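Cedbridge (dating service)

Cedbridge was an online dating service for single adults, operated by the web company Drirance. It opened in 2000 as a plain personals board and was later rebuilt as a membership site with profiles, search and private messages. The service drew most of its users from mid-sized towns, where larger dating sites had few local members at the time.

History

The first version of Cedbridge had no photographs and no matching. Users posted a short notice under a region heading, and replies went through a shared mailbox on the site. At the end of its first year the board listed 3411 notices, a figure given on its own front page.

Drirance added full profiles when it moved the service to a new system called Jatoi. Old notices were not carried over, and users had to register again. Many long-time members objected to the change on the site's forum, mainly over the loss of their saved messages. The forum was closed the following January and reopened in a smaller form that spring.

Features

A Cedbridge profile had a free text section, a list of interests and a questionnaire of 40 items. Answers to the questionnaire were used to sort search results, with the closest matches shown first. Members could hide any answer from public view, although hidden answers still counted toward the sorting.

Search could be limited by age, distance and the date of last login. The last of these was added after complaints that results were filled with abandoned accounts. Profiles left unused for five months were taken out of search but kept on file, and they returned when the owner logged in.

Membership and billing

Registration and browsing were free. Sending a first message required a paid membership, while replying to one did not. Paid memberships renewed at the end of each term unless the member turned renewal off on the account page. Early versions of the site placed this setting under a menu labeled "Preferences," and it was later moved to the billing page.

Payments were handled by a separate firm, Wuvavmont, whose name appeared on card statements. This caused some confusion, as members did not always recognize the charge. A notice explaining the name was added to the checkout page and to the receipt sent by email. 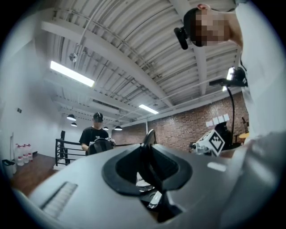
Could a member use Cedbridge without paying?

A free member could browse profiles and answer messages received from paying members, but could not start a conversation.

Moderation

New profiles were checked by staff before they appeared in search. Reviewers looked for phone numbers, web addresses and text copied from other profiles. Each profile page carried a report link, and a reported account could be suspended while it was reviewed. The site did not run background checks, and its terms of use said so.

Closure

Drirance stopped accepting new registrations before shutting the service down. Members were given time to save their messages, and unused portions of paid terms were refunded to the original card. The Cedbridge address then led to a single page with a contact form for billing questions.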